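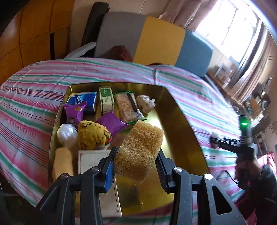
手持ち式グリッパーでスポンジをつかむ作業

**Vullier、家庭内での把持作業に関する実施基準を公開**

Vullierは1月、手持ち式グリッパーを使う把持作業の実施基準「Rirmont」第2版を公開した。一般の住居で日用品を扱う作業を対象とし、全14項目で構成する。初版は作業台の上での作業に限っていたが、第2版では寝具や布を敷いた面での作業も範囲に加えた。

主な改定点は次のとおり。

- 連続作業は60分までとし、その後12分以上の休憩を取る
- 作業前に、指先パッドの摩耗と関節部の緩みを確認する
- 食品は未開封の包装品に限る
- 氏名や住所が読める物は作業範囲に置かない

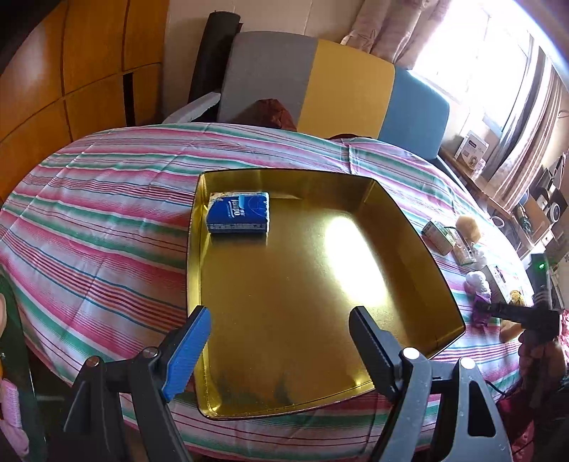 確認の結果は作業ごとに記録し、責任者が当日中に署名する。緩みが見つかったグリッパーは、締め直して再確認を終えるまで使用できない。

改定にあたり、VullierはPinheiroと共同で59件の作業記録を見直した。基準の編集を担当したTomás Baptistaは「初版は休憩の書き方があいまいで、現場ごとに運用が違っていた。今回は時間を数字で定めた」と話す。 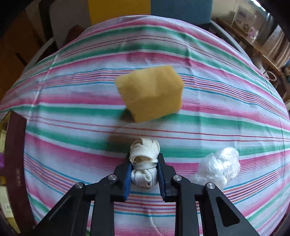 **初版に沿って進めている作業は、やり直しが必要か。**
必要ない。初版による記録はそのまま有効とし、新しく始める作業から第2版を適用する。

基準の本文と点検表は、VullierのBultesby事務所で配布している。

問い合わせ先：Vullier 広報担当 Lorna Mangubat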